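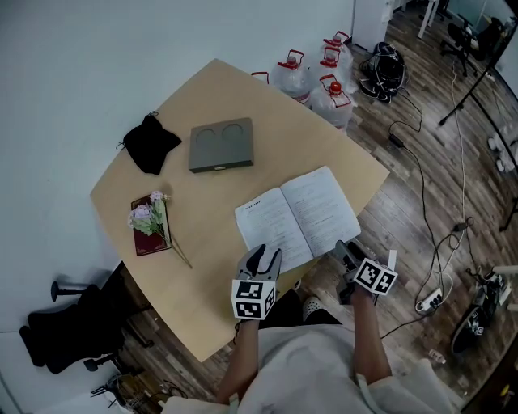

Setting up your Viketent reading lamp
By Remzi Kılıçarslan, June

I do this part before I plug anything in - it saves crawling under the table later.

1. Screw the stem into the base. Four turns, hand tight.
2. Stand the lamp to the left of your page if you're right-handed.
3. Run the cord off the back of the table.
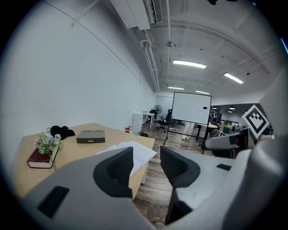 Note: cord length trips people up. Mine is 140 cm, and that gets me from the outlet to the tabletop with a little slack. If you're working at a light wooden desk like the one on the left, measure down to the floor first.

4. Turn the dial until small print looks crisp. I stop at 27.
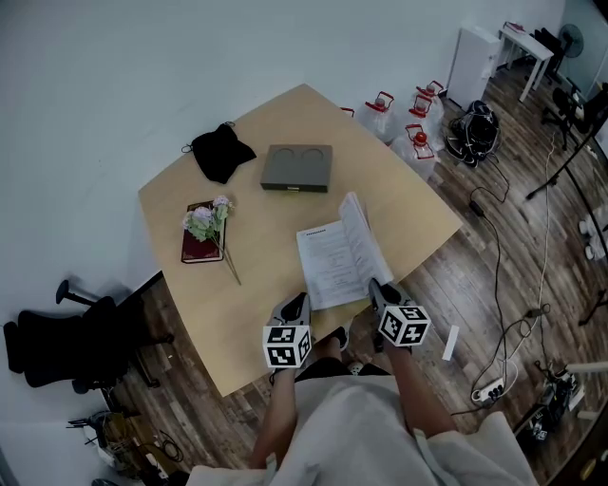 Booklet open on the table, right-hand pages curling up.

Caution: let the head cool before you tilt it. I forgot once. Ouch!

Related
Changing the Keskin bulb
Grivari clamp base set-up

© Viketent | Contact | Back to top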